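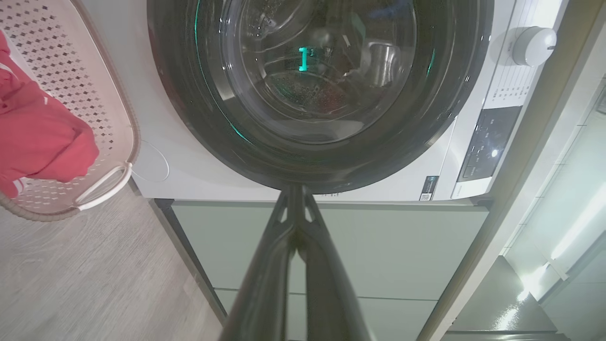
2 min read

Guladden is a small laundry service in Sevthorpe. We wash, dry and fold clothes for people who live or work near us, and we have been doing this since June 2014. On this page we would like to tell you who we are and how we take care of your things.

We began with one washing machine and one customer, a bakery on Pretton Street that needed clean aprons every morning. The aprons are still with us. Later came the families, the students from the Murakami language school, and some people who simply do not like to do laundry, and we understand them very well.

Our machines are the usual front-loading kind, with a round glass door, as you may have at home. We like to see the clothes through the glass while we work. If one dark sock has gone in with the light shirts, it is better to notice it early. The machine stands on a raised base, and our backs are thankful for this at the end of the day.

Each customer has a separate load. We do not mix your clothes with the clothes of another person, also when the load is very small. Before washing we look in all pockets and close all zippers. What we find in the pockets goes into an envelope and comes back to you together with the laundry — coins, tickets, one time a wedding ring.

Most things we wash at 40 degrees. If the label says something different, we follow the label. Wool and silk we wash by hand, and for this please allow one more day. 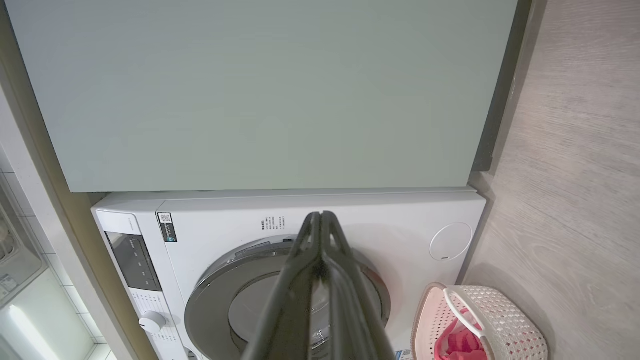
Guladden Laundry, Sevthorpe

The room where we wash is not large, so we try to keep it in order. The cabinets are painted in a pale green that we chose together after a long discussion (one of us wanted yellow). A laundry basket has its place on the floor next to the washing machine. We use baskets with small holes, so that the air can go through.

In our last full year we washed 2678 loads. Roughly 500 of them were bed sheets and towels from the guest houses near the river, and these are the heaviest part of our work in summer.

How to bring your laundry: put it in any bag you have and write your name on a piece of paper inside. Please tell us if you are sensitive to perfume, and we will use a detergent without it. Stains should be shown to us when you come — an old coffee stain and an old oil stain need different treatment, and we cannot always guess which one it is.

The laundry is usually ready on the next working day. We fold everything unless you ask us for hangers.

Page updated December 21, 2019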